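Flundport Scheduler, reviewed after two months of use
Posted July 7, 2018

I manage the social media pages for a small bicycle shop, and for a long time I posted everything by hand. My colleague Emilian Olteanu recommended Flundport to me, a tool for planning posts in advance and answering comments from one inbox. I paid for it myself and I have used it with 2 pages since the start of the season.

The setup took me one evening. You connect each page, choose the time zone, and then you get an empty calendar where you drop your drafts. I liked that a draft can stay without a date. I write many posts when I have a free hour, and I decide later when they should go out. In my old tool, Olley, every post needed a date from the first moment, and I moved them all the time.

The queue is the strongest part. You define your time slots for the week and Flundport fills them in order. If you delete one post, the others move up, and there is a small button to stop this if you don't want it. I needed three weeks to find that button.

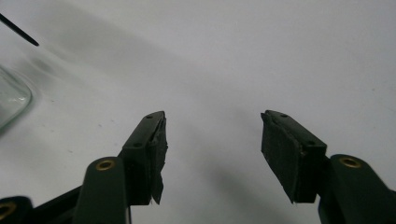 The inbox is less good. Comments arrive with a delay of up to 9 minutes, and for a customer who asks if we are still open, this is long. Private messages come faster. Also, when I hide a comment on the page itself, it stays visible in Flundport until I refresh by hand. I wrote to support and received a polite answer from Silviu Dumitrescu, who told me they know the problem. There was no date for a fix.

The reports are simple but enough for me. Our page has 2372 followers, so I don't need big charts. I want to know which posts brought people to the website, and this I can see in one table. Our best post had 303 link clicks, a short text on how to store a bike for winter, which I had saved from last September and used again. The export to a spreadsheet works, only the dates come out as text and I must convert them each time.

The mobile app is slow when you add hashtags, and it forgot my saved groups once. On the computer I never had this.

I also tried Flerkach and Zamfir for a few days each. Flerkach has a better inbox, but you pay for each person on the team. Zamfir is free for one page and I would recommend it to a beginner. For my work I stay with Flundport for now, on the monthly plan. If the comments are still late when the winter begins, I will look at Flerkach again.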